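Folding Methods for Cleaning Towels
Final report, Practical Housekeeping module
Project group Nostolow

1. Background

The Wemard building uses microfiber towels for desks, windows and kitchen counters. They are stored on one shelf in the cleaning closet, and the shelf is too small for the way they are folded now. Our project looked for a fold that takes less room and is easy to teach. Laundry records for September show 1655 towels washed. Of these, 468 were yellow, the color used for kitchens.

2. Work surface

We first tried folding on a bare table. The towels slid when we pressed down on them, and it was hard to keep the corners together. We changed to a table covered with blue fabric and kept that for the rest of the project. The yellow edges are easy to see against it, so a crooked fold gets noticed early.

3. The square fold

The towel is laid flat and smoothed by hand from the middle out. It is folded in half, then in half again the other way, and the layers are lined up at the hem. The result should be close to square, with straight sides. Corners stay a little rounded because the pile is thick. We put the hem at the bottom so that the next person can find the edge and open the towel in one move.

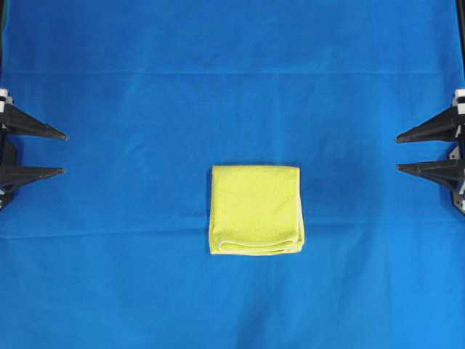 4. Common faults

We checked 534 folds made by members of the group and marked 56 of them as faulty. Most faults came from the first step. If the cloth is not smoothed out, a crease stays in it and the side runs in a wave. Folding over a crease makes the stack lean. The edge should be checked before the first fold is made. 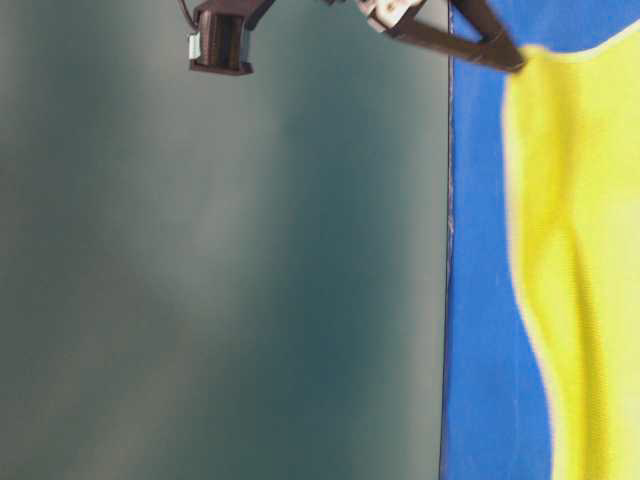 5. Results and remaining work

The square fold fits the Gritden shelf boxes in two rows. The old roll only fit in one. New members learned the fold in a single session. We did not test the larger floor cloths, and we did not compare towels that had been washed many times with new ones. The Cao group has asked for our instruction sheet and will try it on dish towels next term.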